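2019-04-10

Controller comparison in simulation, second day. I write down what I did before I forget, and so that the others can repeat it in Wollau if they want.

The question is still the same: do we keep the old Dramitz controller for the base, or do we change to the Meltton one? On paper they have the same interface. Both take the target pose and the camera stream and give back wheel speeds. In practice they behave differently near doors, and in our apartments there are many doors.

Setup today:
Same robot model as in November, no change in mass or wheel friction.
One forward camera, low mount, small tilt down.
Control loop at 60 Hz for both. Yesterday I had the Meltton at its default rate by mistake, so please ignore yesterday's table, I marked it in the shared folder.
Start poses taken from the same list, 587 in total, same seed.
The arm is folded and not used.

I ran first the Dramitz over the complete list. It took the whole morning. No crash of the program, one warning about the clock which I already know. Then the Meltton on the first 176 start poses only, because I wanted to look at the results before lunch and not wait for everything.

First impression: the Meltton is smoother. The rotation at the start is slower but it does not overshoot, and after it the robot drives almost a straight line. The Dramitz turns fast, goes past the angle, comes back, and sometimes does this two or three times. For the camera this is bad, because the depth estimate needs some frames to calm down after each turn.

The second impression is less good. In the room with the orange floor the Meltton stops often before the doorway and waits. The log says "path blocked", but the planner map shows the passage as free. I stopped one run at such a moment and saved what the camera sees.

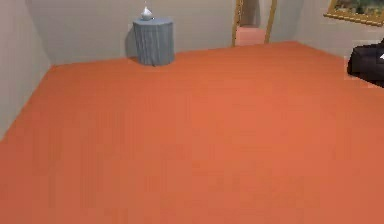
Robot camera, orange floor room, doorway in the back wall right of center. Floor in front is clear.

The floor changes from orange to pink behind the door posts, and I think this is where the problem comes from. The Meltton has its own small check for floor edges, it compares the color near the robot with the color farther away. If the difference is too big, it treats the border as a step down. The Dramitz has no such check, so it simply drives through. I am not completely sure about this explanation. To test it I gave the floor of the next room the same orange material and repeated the 98 runs from the short list which pass this doorway. The stops at the door went away, all of them. With the pink material back, the stops came back too. So the color has an influence for sure, but I did not yet look if the threshold or the camera tilt is the more important part.

One more thing which I noticed when I looked at the saved view. With the present tilt the lower two thirds of what we get is floor. The top of the door posts is outside, and also the upper part of the painting on the right wall. For the door detector this is a pity, it would like to have the upper corners. In the tests of Văduva the camera was mounted higher and I believe they had no tilt at all, I must check the drawing. If we raise the tilt a little, we lose some floor directly before the wheels, but there we have the bumper anyway.

The small table with the cloth was no problem for any of the two controllers. I had some fear, because the cloth goes down to the floor and the folds are soft, and in November the depth was noisy on the curtain model. Today the table comes as a clean cylinder in the map. The dark sofa is worse, its edge moves in the map by a few cells from frame to frame. The Dramitz keeps a large distance from it. The Meltton goes closer, but I did not see a contact.

Small mistakes of mine, for the record: I forgot to clear the map between run groups one time, and the first runs with the changed floor used the old map. I deleted them and made them again. Also the folder name says "pink_off", it should be "pink_same". I leave it so, because the script already points to it.

To do:
Run the Meltton over the rest of the list, overnight.
Find out where the threshold of the floor edge check is set. I could not find it in the parameter file, maybe it is compiled in.
Repeat the doorway runs with the camera tilt at zero, for both controllers.
Ask Wollau if their real floors have such a strong change of color at the doors. If they have only wood everywhere, the problem is maybe not so urgent for them.
Write the start pose list version into the log header, now it is missing.

For the moment I leave the Dramitz as default in the branch. The Meltton is behind the flag and everybody can try it, but do not use it for the measurement runs before the threshold is found.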